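Minutes of the September meeting, Zolbridge hand-guiding and remote teaching group

Held in the upstairs room at Clistley, starting at 6:30 pm. Eighteen members present, which is a lovely turnout for us, and three apologies received by email.

**1. Welcome and previous minutes**

The chair welcomed everybody, and especially the four new faces from the evening course, and thanked whoever brought the lemon slice. The August minutes were accepted with one correction: the spare joystick is on loan to the Dulano workshop, and we had written that it was being repaired there. It works perfectly well and they would like to hang on to it until November, which nobody minded.

**2. Money and room**

We have $1,375 in the account after paying for the room to the end of the year. It was agreed to spend up to $358 of that on a second foot pedal and a proper long cable for it, as the present pedal has to be passed back and forth under the bench and two of us have now kicked it in the middle of a recording.

**3. Progress on the block-pushing task**

This took up most of the evening, as it usually does! For the benefit of the newer members, the secretary went over how we've been working. The operator steers the arm remotely while a second person reads out an instruction in ordinary words, something like "push the red star over to the blue triangle", and each attempt is saved along with the words that went with it. We tried leading the arm through by hand back in autumn, and several members still prefer the feel of it, but the operator's own arm kept getting between the camera and the blocks, so for this task we have stayed with remote control.

Thirty-eight demonstrations have been recorded since the last meeting. There was a good long talk about how people choose their starting layouts. Most of us, left to our own devices, spread the blocks out evenly like biscuits on a tray, and the feeling of the meeting was that we need many more starts where blocks are bunched up or touching, and where one side of the board has been left clear to push into.
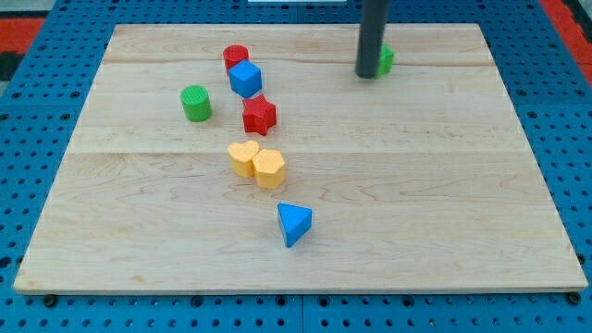
*Item 3: the eight blocks on the maple-coloured board, with the yellow heart and hexagon touching.*

Touching pairs brought out the liveliest discussion. One member felt that an instruction naming only the heart should be counted as spoiled if the hexagon gets carried along with it. Another said, quite reasonably, that a person would nudge the two apart first and then carry on, and that this is exactly the sort of thing we ought to be showing. After some back and forth we agreed to keep such attempts, provided the named block ends up where it was asked to go, and to write "pair moved" in the notes column.

We also agreed on the following for the coming month:

- Use the colour and the shape together in every instruction. "The blue one" is no help with a cube and a triangle both out.
- Bring the rod down on bare wood, a little way off the block, and then slide in to it.
- Go slowly at the start of contact. The cylinders are inclined to wander off to one side if they are hurried.
- If you lose your place, stop, say so, and start a fresh recording. Please don't try to rescue it.

**4. Operator fatigue**

It was raised that the last few recordings in a long sitting are noticeably jerkier than the first ones. Operators and readers will now swap over every 20 minutes, and there was general support for having a cup of tea at the changeover.

**5. Opoku scripts**

The Opoku playback scripts still drop the spoken instruction if the file is renamed. Until that is sorted out, please leave the file names alone, however ugly they look. The two members working on it hope to have a fix to try at the next meeting, and would be very glad of a third pair of eyes.

**6. Other business**

The Dulano workshop has invited us over to compare teaching methods, with a chance to try their hand-guided setup. Nine members would like to go, and the secretary will ask about parking.

Meeting closed at 8:50 pm. Next meeting in October, same room, same time. Key to be collected from the downstairs office before six.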